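05/03/2022
By Branwen Beddoe

Egg prices go up again in Skorncombe

Households in Skorncombe will pay more for their eggs from this week. The Horell grocery store has confirmed that a dozen large eggs has gone up for the third time since August. The owner says the reason is the cost of feed, which the farms cannot carry alone any more.

Eluned Beddoe keeps 600 hens on the Zumarano road and sells to 121 families in the neighbourhood. She told us that her grain bill has more than doubled in three years. "I have waited with the price as long as I could," she said. "My customers understand it, but they buy the half dozen now."

At the Tehrani bakery the recipes stay the same for the moment – only the custard tarts will become a little dearer. 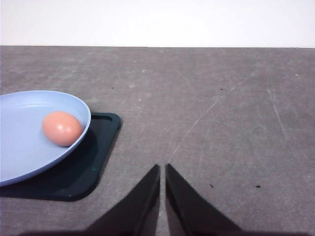

Page last changed: 16:40, same day

A brown egg costs the same as a white one at the farm gate, and this will not change. Customers who bring back their clean cartons still receive a small discount. The farm stand is open every morning until the eggs are sold.

Contact the newsroom | © Skorncombe Local News | Back to top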